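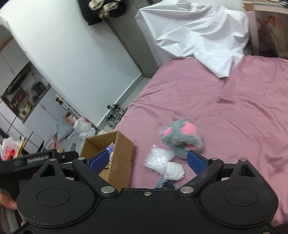 For two years I have helped to run the robotics club at Bundale, and I have come to think that we teach the subject in the wrong order. We start with the robot. We should start with a cardboard box and something to put in it.

The usual first term goes like this. Students get a kit, build a wheeled base, and make it follow a black line on a white board. It is a good exercise and I don't want it scrapped. But the board has been made for the robot. It is flat, it is well lit and nothing else is on it. A student can do very well at line following and still have no idea why a machine that tidies a bedroom is so hard to build.

In March we tried something else. The second-year group took up a project called Trallemon, in which the task is simply to move household things in and out of a box using grippers held in the hand. There is no arm and no motor to tune. The student squeezes, the jaws close, and the camera on the tool records what the jaws were facing. The work is done at home, on a bed or a table, with the rest of the house left as it is.

Lorena Escobar, who looks after the club's budget, asked me what the students would learn from this that they didn't learn at the age of two. It was a fair question. My answer is that they learned it at two and have not thought about it since. Soft things are the best teachers here. A plush toy gives way before you have hold of it, and the part you pinched may not be the part that carries the weight. A crumpled packet offers three or four places to grip and most of them are bad. Bedding moves when you push against it. The wall of a box gets in the way of a wide pair of jaws, so you have to decide how to come in before you start. 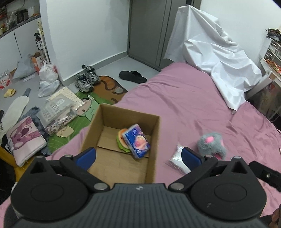

Students who have done this for an afternoon write better plans. Before the project, a typical plan in our notebooks said "pick up toy, place in box". Afterwards one of them, by Marwan Kanaan, ran to a page and a half and dealt with the angle of approach, which side of the toy to take, what to do if the first grip slipped, and how far to open the jaws on release so as not to drag the toy back out. He had not written a line of code at that point. When he did, the program was shorter than anyone else's.

There are objections. The first is that students join a robotics club to build robots, and some of them were plainly bored. Two asked when the real work would begin. I accept that, and I would not run the project for a whole term again. Four weeks is enough.

The second is that the recordings are a chore. Our group made 192 of them, and each had to be watched, named and either kept or thrown away. I think this is the most useful part. A student who has sat through their own failed grips knows what a bad recording looks like, and will be slower to believe the next person who says a machine has "learned" something from a pile of data.

The third objection is the one I take most seriously. Homes are private, and a camera in a bedroom takes in more than the task. We asked families first, and any student who preferred to could work in the club room. Anyone copying us should do the same, and should settle who keeps the recordings before the first one is made.

Against all this I would set the cost. The Jinimia kit we used to buy for first-years came to 865 for the group, and much of it sat in a cupboard by the summer. Boxes are free, every house has toys and packets, and the grippers can be passed from one student to the next.

The kits should stay. I would move them to the second half of the year, after the boxes, and I have put that to Lorena in writing for the autumn timetable. She has asked for a list of what we would need to borrow, and I am working on it now.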